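We use cookies to remember your reading settings. Accept all | Manage choices

3. Material and setting

3.1 The table and what was on it

The study looks at small household things which share one surface for a longer time. We were interested in a simple matter: when a table is used as a place to keep things and also as a place to do things, which objects stay at the back and which come to the middle? In the earlier Flornska study, 397 tables in private homes were recorded, but only by written notes, and the notes give almost no information on the position of objects. For this reason we decided to work with fewer tables and to look at each one with more patience. The present section treats one table of the Plaltero series, recorded in October.

The table has a pale, plain top. Its far edge was left as the resting zone, and the middle was left as the working zone. We did not draw a line between the two zones. The border between them is a decision of the reader, and Manolis Makris read all the material twice in order to see if his own border moved from one reading to the next. It moved a little, mostly in cases where a thing had a cord or a hose, because such a thing does not end where its body ends.

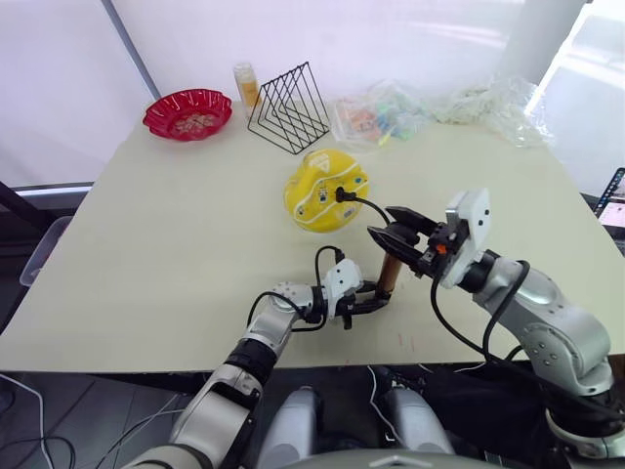

Objects with a cord make a special group in our coding. In most homes of the Flornska study the cord was not written down at all, or it was written down as a separate thing. We think that both solutions are wrong. A cord that is plugged into its object belongs to this object, and the table surface it takes must be added to the surface of the body. In the Plaltero series the difference is large enough to change the order of the list: a round object that could be covered by one hand becomes, together with its cord, wider than a bowl.

A second group are the open holders, by which we mean bowls, racks and baskets without a lid. They are easy to see and easy to name, but it is more difficult to say if they are in use. A bowl with a few small pieces at the bottom was coded as "in use", also when the pieces could not be named. A rack of bent wire with nothing in it was coded as "waiting". The third group are the clear bags. Cui proposed to code a bag by its content and to forget the bag. We followed this only in part – the content is often visible through the film, but the bag lies in its own way and takes its own place.

Figure 3 gives the resting zone together with the yellow object in the working zone. From left to right, the resting zone has the red bowl with the wavy rim, the small clear container with the white cap, the black wire rack and two clear bags. The container is behind the rack, so it was coded as "partly hidden". The first bag has small colourful objects in it; the second one is larger and its content is pale and was left without a name. The plug is in the socket of the yellow object.

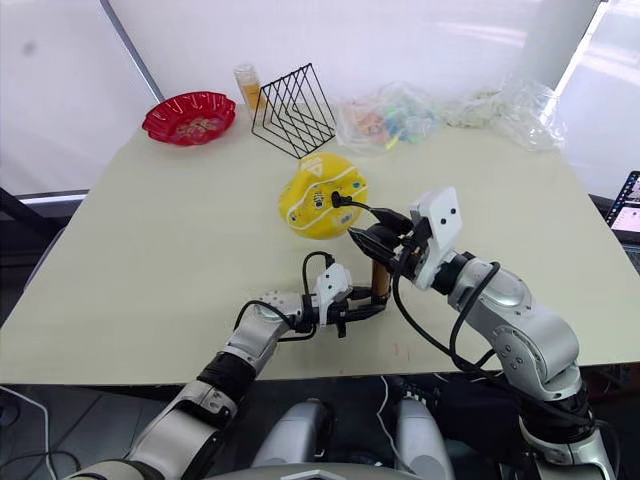 Figure 3. Resting zone and working zone of one table, Plaltero series.

3.2 Long objects and the middle of the table

Long objects ask for a different treatment. A bicycle hand pump, for example, needs little depth but much width, and people seldom put it at the back of a table if other things already stand there. In the home interviews of the Celton group, several persons told us that a pump is "only there for the moment", even when it had been on the table for many weeks. We take this expression seriously. It shows that the middle of the table can also be a place for keeping, if the owner believes that the thing will go away soon.

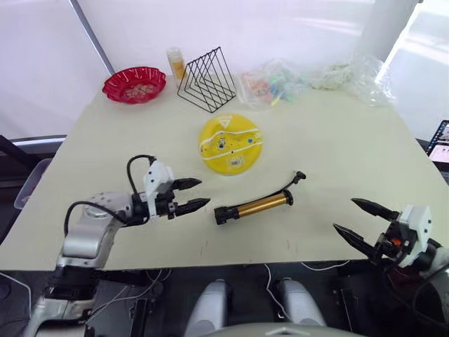
For each long object we noted its direction against the front edge, and also the side where the handle lies. The hose, when there is one, was treated in the same way as a cord. A metal barrel with black end caps was entered as one body, and the caps were not coded as parts. This rule came late in the work, after 139 entries were already made, and these entries were corrected by hand.

The final list for the whole series has 4,000 entries. From these we took 1,000 for a second coding by another reader, who did not know the first result. The two readers agreed well on open holders and less well on bags. In the case of long objects they agreed on the direction but not always on the zone, and Section 4 returns to this question.

Related items
Cords, hoses and the size of small things
What a clear bag shows: notes on coding by content
The Flornska study: tables in private homes
Bowls in use and bowls waiting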